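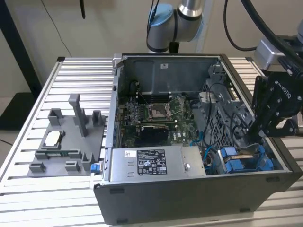
Bench 2, tower on its side, Robotiq gripper over the drive cage. Thin green board strip in the fixture on the left.

February, 8:40 a.m.

Hagos wants the bench rules signed off so the Lutard work can move to the second arm. I said I would read them against the bench before I put my name on anything. Notes as I go. Ifor, you are welcome to argue in the margin.

The draft is the Celari template with our name pasted over theirs. It still says "the conveyor" in two places. We have no conveyor. That alone makes me doubt anyone has read it from front to back, me included until this morning.

Rule 1, force limit. Draft says 60 N at the fingertip for all contact tasks. Where does 60 come from? I asked Hagos, who had it from Rutenix, who had it from their last job, which was putting lids on tubs. A memory slot is a different animal. The module needs a firm push at the end of travel and almost nothing before that, so a single ceiling is either too low to seat it or high enough to bend the board on a bad approach. I want two limits, one for the approach and one for the last bit of travel, and I want both measured on scrap boards with the load cell. Until then the rule is a guess with a unit after it.

Rule 2, speed near the case. Fine as written. Slow inside the case, slow above it. I would add a clearance height measured from the tallest thing in the work area, which on this setup may well be the tall post on the fixture and may be the case wall. Somebody should put a ruler on it. The draft measures from the table, and that tells the arm nothing useful once a tower is lying on it.

Rule 3, static. "Operators shall wear a wrist strap." OK, and the gripper? It touches more parts in a day than I do. Nothing in the draft says the fingers or the fixture should be checked for a path to ground. The fixture is printed, and ordinary print filament is an insulator as far as I'm concerned until a meter says otherwise. Ifor says we have never lost a board to static. We have never tested one for it either. A module that fails one time in fifty gets blamed on the seating and goes back in the box.

Rule 4, open sockets. Not in the draft at all! The CPU socket on this board is bare, pins showing, and one dropped screw will finish it. Proposed wording: socket cover on, or a processor in, before the arm is enabled. No exceptions for quick tests. Quick tests are when we drop things.

Rule 5, loose cables. Draft: "Cables shall be routed neatly." Neat according to whom? The two light blue SATA cables curve across between the motherboard and the power supply on their way to the drive caddies. I would call that neat enough on a desk. I'm less sure I'd want a gripper finger going down beside them. The rule needs something you can pass or fail. Mine would be: no cable inside the marked volume for the task, checked by eye from the operator's side, initialed on the run sheet.

Rule 6, power. The draft wants the mains lead unplugged. Agreed. Add that it comes out of the room's outlet as well as the case, and that whoever starts the run does it personally.

Then the acceptance number. Þrastardóttir's report says 3000 insertions without damage, and people here keep quoting it as though it settles the matter. I read the whole thing last night. One board model, one fixture, one batch of modules, and "damage" meant cracks visible without magnification. No electrical check after. It may be good work for what it was, but it does not cover a tower where the slots sit down between the case walls and the arm has to come in over a drive cage. If we cite it, we cite it with those limits in the same sentence.

11:15. Talked to Hagos. He thinks I'm making a standard out of a checklist. Possibly. He also pointed out that my two-limit idea means a second round of validation, some 18 hours of bench time, and he has promised Lutard the arm before that. I said he could have the arm with the old limit and a person standing at the stop button. He didn't like it but wrote it down.

He did accept the socket rule and the pass/fail wording for cables. Static is parked until Ifor finds the meter.

To do:
Get scrap boards from the store, same slot type if there are any.
Load cell: check the calibration sticker before trusting a single reading.
Measure post and case wall from the table.
Strike both conveyors from the draft.
Ask Rutenix for their test record for the 60. If there isn't one, the number comes out.

Not signed.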